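Coleta de demonstrações: descartar episódios com pausa?

drillolau_rui
Estamos gravando a tarefa da cafeteira no Tevinance. São 683 episódios e a meta é 1.000. Eu cortaria todo episódio em que a garra fica parada antes de pegar alguma coisa.

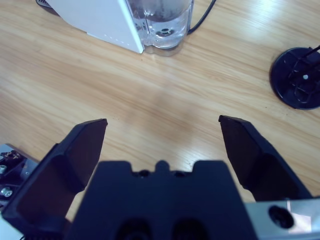
Câmera do pulso, garra aberta sobre a mesa.

soler_m
Discordo. Se você tira as pausas, o modelo não vê ninguém corrigindo a pose. Eu só descarto acima de 6 segundos. Reflexo me preocupa mais: plástico branco brilhante e peça cromada mudam muito com a luz.
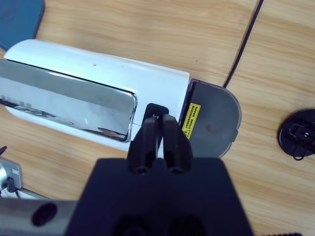 Por isso repito cada posição 5 vezes e mexo na iluminação entre uma e outra. Dá trabalho, mas a política treinada só com luz fixa foi mal aqui.

drillolau_rui
Cinco vezes é muito para dois operadores. E a câmera fixa não resolve isso?
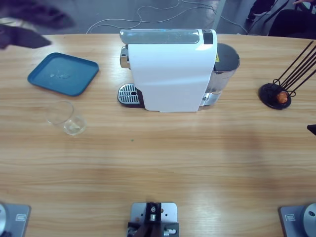 Yu-na Ki
Moderadora, equipe Urkisum

Resolve em parte. A fixa mostra onde estão a bandeja, o copo e o suporte de cápsulas, mas o contato fino eu só consigo julgar pela do pulso. Mantenham as pausas e marquem no metadado, dá para filtrar depois.

soler_m
Marcar eu topo. Cortar na origem, não.

drillolau_rui
Ok, começo a marcar na segunda. Alguém tem o script de etiquetas?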